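I'd been promising myself a trip out to the Trodanley open workshop since December, and on 13th May I finally got on the bus and went. So glad I did!

The place is behind a tile store and smells like coffee and warm solder. You sign in, you get a sticker, and then you're free to wander and bother people with questions, which I did for 3 hours. The front room was all woodworking and one very loud planer, so I didn't linger. I'd come for the robots.

First stop was Caruso, a little rover that maps the building at night. It was in pieces, sadly, but its builder let me hold the wheel hubs (printed, and lighter than I expected) and told me the parts bill so far is $139, not counting the battery he already had. I have spent more than that on lawn chairs.

Then on to Kuvum, the one I'd read about — two arms, two hands, and a long list of household paperwork chores its builders want it to handle someday. I've been fiddling with a single arm in my garage for ages and mine still struggles with a sponge, so I had plenty to ask. We got deep into cable routing. They run theirs along the outside of the arms, where you can get at everything with one screwdriver, and I'm going home to copy that. We also talked about thin plastic, which bends and slides and gives you hardly any edge to grab. I hadn't thought about how much harder a folder is than a block! My own practice objects are all blocks. Time to raid the desk drawer.
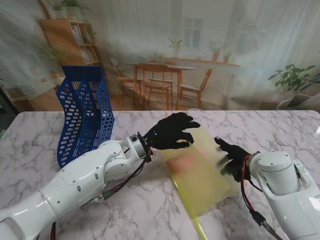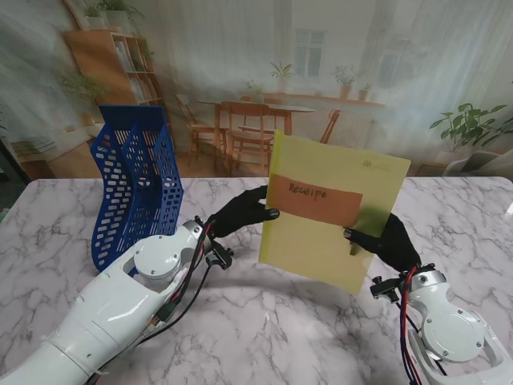 Kuvum's two hands and the yellow plastic, with the blue organizer on the left

Reading time: 3 minutes

I left with a bag of spare M3 screws, a flyer for the Tukisora swap meet and a sore throat from talking over that planer. Parking looked awful, by the way, so take the bus if you can. Bring cash for the coffee jar, and if you want to see Caruso with its wheels on, maybe call ahead and ask how the rebuild is going.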